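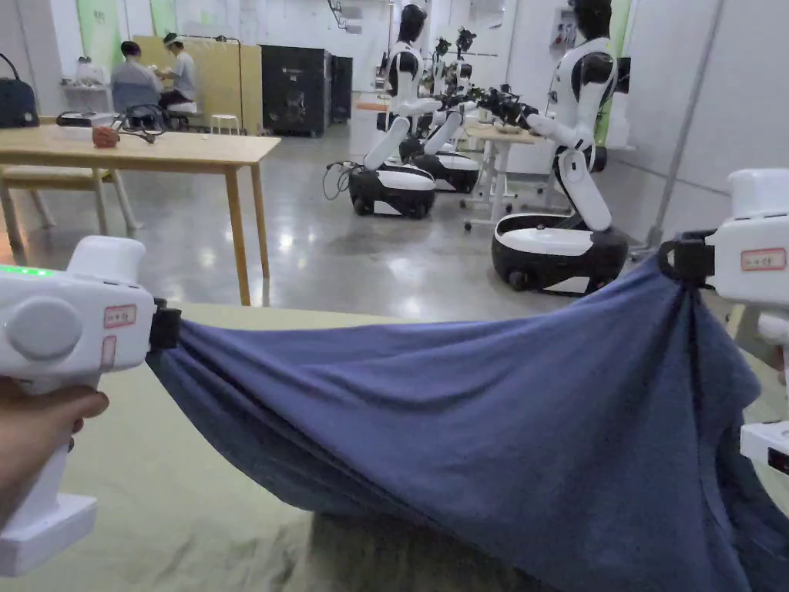 Line drying or tumble dryer for bedding? (Household and Laundry board)

Posted by shiuli_barua, February 2026

Hello all, long-time reader and very occasional poster. We moved to Prullthorpe last summer and the house is lovely but damp, and I've been going round in circles over the bedding. My mum dried everything outdoors, winter included, and would sooner have eaten the pegs than bought a dryer. My husband thinks I'm making life hard for myself. A dryer is going for £200 in the Hondport small ads, two years old, and I keep looking at it. What do you all do with sheets and duvet covers at this time of year?

Thanks in advance, Shiuli Barua

Reply from marrowfat

Welcome, Shiuli! I'm with your mum, I'm afraid. A cold bright day with a bit of wind will do a double sheet by teatime, and the smell when you bring it in is worth every frozen finger. I finish mine on the airer on the landing overnight with the window open a crack (my other half complains about the draught, but he complains about most things before breakfast).

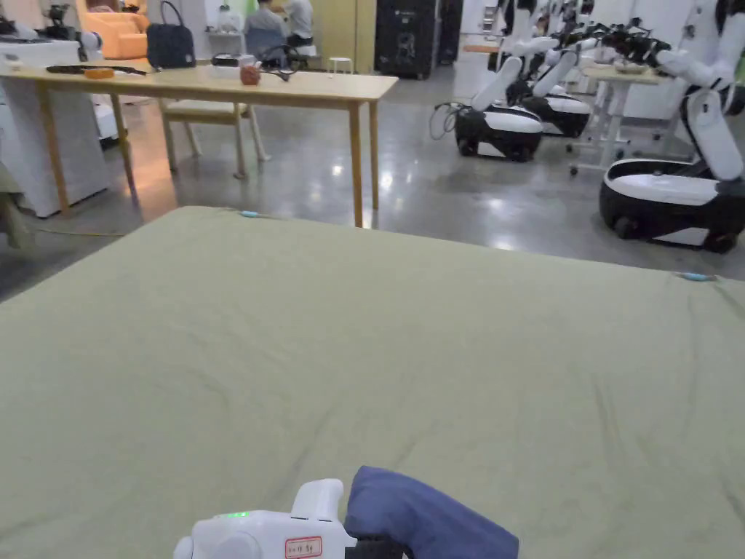

Do I need to iron a fitted sheet?

Only if you enjoy it. Put it on the bed while it still has a touch of warmth from the airer and it'll pull itself mostly flat by bedtime.

Reply from gunden_gill

Sorry marrowfat, I can't agree about the landing. We did that for years in our old place in Gunden and ended up with black spots all the way up behind the wardrobe, and I had a cough that wouldn't shift until June. All that water has to go somewhere, and in a damp house it goes into your walls. Buy the dryer, Shiuli. Or get a dehumidifier, shut the door on it and leave it to get on with things. 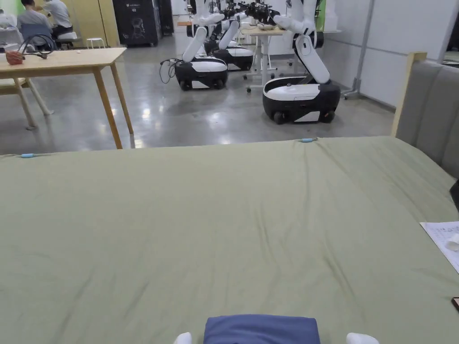
I'm going to side with Gill on the damp and with marrowfat on the smell, if I'm allowed to do both. We use the little back bedroom for drying, with a dehumidifier, and everything gets folded in there before it's allowed out, because otherwise it lives on the chair until Easter. I do all my folding on the bed, just like the slate-blue one sitting on that green sheet, squared off into a proper rectangle with a good crease at the top. It saves my back no end, and they stack so much better in the airing cupboard.
(haslam_hens)

Reply from marrowfat

Gill, I did say with the window open! But fair enough, ours is an old draughty house and I dare say it forgives a lot. I'd still want to know what that dryer costs to run before handing over the money. I paid £600 for a new one once, in a weak moment after the twins arrived, and used it for 2 winters. It's got paint tins on it now.

Reply from haslam_hens

Oh, the baby years don't count, you do whatever gets you through. One thing I would say about T-shirts and the like, as people do tend to throw them in with the bedding: they roll themselves up inside the duvet cover and come out as wet as they went in.

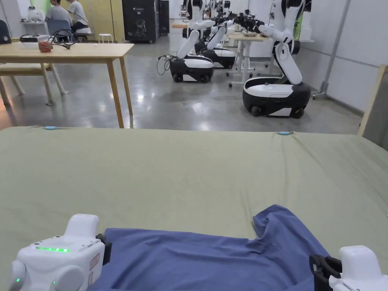
So I button the cover up before it goes in the wash, and again if it's going in a dryer, and the small things get a load to themselves. It took me an embarrassing number of years to start doing that, and my sister still won't.

Reply from gunden_gill

Buttoning the cover just makes a big wet pillow in my machine! I leave it open and stop it halfway to give it all a shake. Each to their own.

Reply from shiuli_barua

Thank you all, this is so kind, even if I'm no nearer deciding. I've measured the cupboard and the Hondport dryer would fit if we moved the hoover. Does anybody know whether the condenser sort needs a hose?

Reply from gunden_gill

No hose, just a tank you pull out and empty. Do ask them if the filter's been cleaned, mind.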